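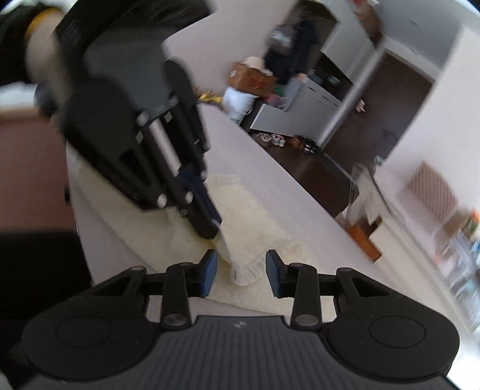
Trorthorpe, 18th August

Folding cloth with two hand-held grippers is easy to do and oddly hard to do well, so I wrote up how I show it to the robot. I've got one closed on the edge of the folded yellow cloth there, with the blue-padded fingertips of the other still open, facing the ruffled white corner.

First, do six practice folds with nothing recording. You'll be clumsy! Then start for real:

Pinch near a corner and take as little fabric as you can. If you grab a big wad, the fold comes out lumpy and the robot learns lumpy.

Hold with one gripper while the other moves. I used to swing both at once (it feels faster) and had to toss 317 takes from April.

Let go slowly — open the fingers all the way before you lift, or the cloth comes up with you.

If you fumble, keep going and fix it. I leave those takes in, but three fumbles in one fold and I start over.

My goal for the Larkitz set is 1000 folds. Next up is the bigger towel, which I'm dreading a little.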